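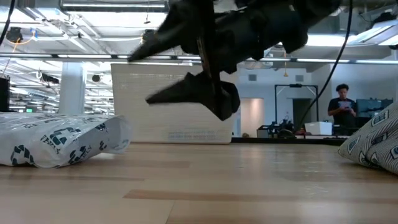

2. Avancement des ateliers

Rapport intermédiaire au fonds Melis, 3/9/24
Projet Plodden, initiation à la reliure et à la réparation du livre
Rédaction : Agata Cirillo

Le cycle a repris en avril après le changement de local. Les 14 séances prévues à la convention ont été tenues, dont 5 en soirée pour les participants qui travaillent. Lionel Jacquet a assuré la couture et l'endossure, Drahomíra Procházka la réparation des papiers déchirés.

Le fonds de la bibliothèque de Jinis avance moins vite que prévu. Sur les 400 volumes confiés, beaucoup avaient le dos décollé et il a fallu reprendre les mors avant toute autre chose. Nous avons donc laissé de côté les atlas, trop grands pour nos presses actuelles.

Dépenses

La colle d'amidon et le papier japonais restent dans l'enveloppe. La toile a coûté plus cher que le devis, le fournisseur Drorkel ayant revu ses tarifs. L'écart est pris sur la ligne déplacements, peu utilisée.

À venir

Mitiku Wako reprend le groupe des débutants, limité à 6 places. Nous demandons l'accord du fonds pour reporter le traitement des atlas sur la seconde tranche et pour acheter une presse à percussion d'occasion. Le devis est joint en annexe.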